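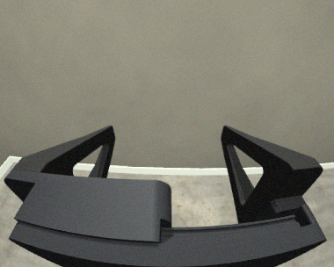 Render: greenish-grey wall, white skirting, pale floor

Greenish grey in a north-facing room: does the dear paint make any difference?

damp_patch wrote:
That's the sort of combination we're after for the back bedroom. The decorator has quoted £1,526 for the room and wants to use Roris all the way through, because he says the pigment "opens up" in northern light. I have read their leaflet twice and can't find what that means. Has anyone used it and seen a difference from ordinary trade matt?

Room is north-facing, one window, new plaster on the chimney side and old lining paper everywhere else.

Sandling wrote:
Opens up, my foot. It's emulsion. Ask him what he gets back from the shop on each tin.

terracewoman wrote:
I did our hall in Roris Musamska two years ago and I'd have it again. Very flat, and the colour does shift through the day. In the evening it goes almost brown, mind, which my husband hates.

Sandling wrote:
Every grey with green in it shifts through the day. So does the cheap one in my shed. Did you try the two side by side?

terracewoman wrote:
No, I didn't paint my hall twice to settle an argument on here.

Utby_Keith wrote:
Painter, retired. What you're paying for with any of these is the finish and possibly a bit more covering power. Over new plaster it makes very little odds as long as the mist coat is done properly. I'd worry more about the join between the plaster and the lining paper, you'll see that in raking light whatever is on top of it.

Also £1,526 for one bedroom wants breaking down. How much is labour? Is he doing the woodwork?

damp_patch wrote:
Woodwork included, skirting and door in white satin. Paint is down as £204. He won't split the rest.

Utby_Keith wrote:
Then I'd get another quote. If he won't split it he hasn't worked it out.

mossop wrote:
Bit harsh. Plenty of good decorators price by the room and always have. I do. If I itemise, people start crossing bits off and then complain about the skirting.

Has anyone read Ingeborg Fankhauser's book on north light? She says to go warmer than you think and forget about green altogether.

Sandling wrote:
I've read it. She also says to paint the ceiling the same colour as the walls in every room, and I've been in a house where they did that. Like sitting in a tin.

terracewoman wrote:
We have the ceiling done the same and it's lovely.

Sandling wrote:
Course you do.

damp_patch wrote:
Can we get back to the paint? I went to Pavlović on the ring road at the weekend and they'll match Musamska in their own trade matt, £114 for the lot. The chap was very sure it would be spot on.

mossop wrote:
He would be. Matches are close, I've never had one I'd call spot on, and you'll never touch it in later from a Roris tin. Get a tester of each, paint two bits of lining paper and leave them up for a week. Move them round the room.

Utby_Keith wrote:
Agree with that. And look at them next to the white you're using on the skirting. A cold white will drag the green out of it.

damp_patch wrote:
Testers bought, £4 each, both from Pavlović. Two sheets up beside the window and one of them is already curling. In this light I can't tell them apart but I haven't put the lamp on yet.

Sandling wrote:
Get someone else to swap them about while you're out. Otherwise you'll see whatever it says on the tin.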